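Renik garment steamer, 8 months in

Posted 7 June 2022

Bought this in November because the iron died and I had a wedding to get to. Paid 61 at the Restar outlet, saw it later for 50, annoying. Anyway.

Good stuff first. Heats up fast. Light enough that my wrist doesn't complain. Cotton shirts come out fine, not crisp, fine. Linen, forget it, you still want an iron. Curtains were the big suprise, did the whole living room while they were hanging and they look better than when we moved in.

Bad stuff. Tank is tiny. You get through two shirts, maybe a third if it's short sleeved, then back to the sink. Cord too short for our bedroom, so extension lead. And it spits if you tilt it, had drips down a silk blouse and had to change with the taxi outside. Keep it upright!!

Manual is useless, one folded sheet. Descale with plain vinegar and water, let it sit, rinse twice. Did that in spring when the steam got weak and it came back.
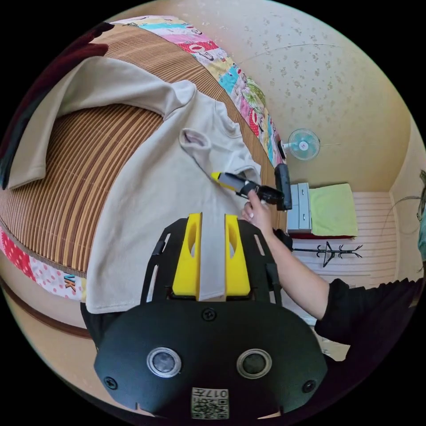
Knits and sweatshirts I do flat now. Hanging them up stretches the shoulders, learned that with a sweater I liked. Lay it out, hold the head just off the fabric, smooth with your other hand, leave it alone till it's dry. Cuffs take longest.

Jenő Kozma at work has the Clendov one, bigger tank, also heavier and louder. He likes it. I borrowed it for a weekend and my arm hurt.

Would I buy the Renik again, yeah, at 50. Not at 61. Get teh spare brush head too if they have it, mine cracked already.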